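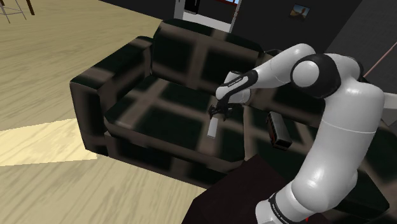

Section 4: Running a sofa episode

By now you have Fikent installed, the Botha scene pack unzipped, and some faith in both. This section covers the pick-up task on the plaid sofa, start to finish. It assumes you read Section 3. If you skipped Section 3, the arm will point at the ceiling and you will be back.

4.1 Before you load anything

1. Close any other scene. Fikent will happily run two at once and share one set of joint commands between them. Both arms will then do what neither was asked.

2. Check that the pack version ends in 2. The older pack has a sofa with no collision on the seat cushions. Objects placed on it fall through the floor and keep going, and the log records their height the whole way down.

3. Set the seed. We use 247 for all the Morivthorpe results, for no reason that would survive questioning. Use it if you want your numbers to line up with ours.

Note: The seed controls object placement, fabric and room light. It does not control the policy's sampling noise. That has its own seed, in its own file, under a different name. We are sorry.

4.2 Placing the objects

4. Load the "sofa_two_items" layout. You get a target (the white block) and a distractor (the toy bus), both on the seat.

5. Let the physics settle for 60 steps before recording. The block is thin and likes to rock on its edge for a while.

6. Open the object list and confirm that the block is tagged TARGET. If the bus is tagged TARGET, you have loaded the swapped layout, which is a fine task but a different table in the paper.

7. Leave the bus alone. New users tend to drag it out of the way to be kind to the arm. The whole point of the layout is that the arm has to ignore something more interesting than a block.

Caution: Do not move objects by hand once recording is on. The recorder saves your drag as if the world did it, and the policy will learn that blocks sometimes fly.

4.3 Checking the wrist view

The policy acts on two views, room and wrist. The room view is the one everybody puts on slides. The wrist view is the one that decides whether you get a grasp.

8. Switch the viewer to WRIST and jog the arm until the gripper is over the target.

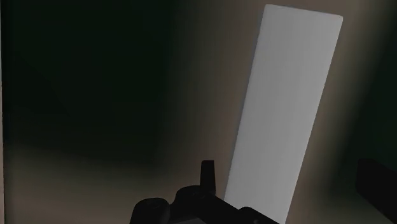
9. Look for the long sides of the block. The method depends on them: the edge head estimates the tilt from those two lines and turns the gripper to match before closing. If you can follow at least one long side by eye, the edge head can usually follow it too.

10. Don't worry if the far end of the block is out of view or hidden by the gripper. We trained with that kind of blockage on purpose. Blocks seen whole are a luxury the wrist view rarely offers.

11. Leave the background blur on. It looks like a fault and gets reported as one every August, when the new students arrive. Turning it off makes the plaid sharp, and the edge head then finds a great many straight lines, all of them upholstery.

Note: Dark fabric and a black gripper are a poor match. If the fingers are hard to make out, raise the viewer gain. This changes only what you see. The policy gets the same dim picture it always got, and does not complain.

4.4 Running the episode

12. Press RUN. The arm pauses over the target, turns the wrist, lowers and closes.

13. Keep your hands off the jog keys. They stay live during a run. This is listed in the tracker as a feature.

14. When the status line reads DONE, check the result field. LIFTED means the block left the seat and stayed up. TOUCHED means contact and no lift. MISSED needs no gloss.

With the edge head on, our policy lifted the block in 71 percent of sofa episodes. If you come in far below that, check these in order:

Blur turned off (see step 11).
Wrong pack version (see step 2).
Gripper width left over from the Zondevville mug task. It is too narrow for this one, and the fingers land on top of the block and press it into the cushion with great confidence.

15. Save the episode before you load another. The save prompt appears only if you close the window, and by then the buffer has been cleared. The prompt will still thank you for saving.

Batch runs, where you get to make these mistakes overnight, are in Section 5.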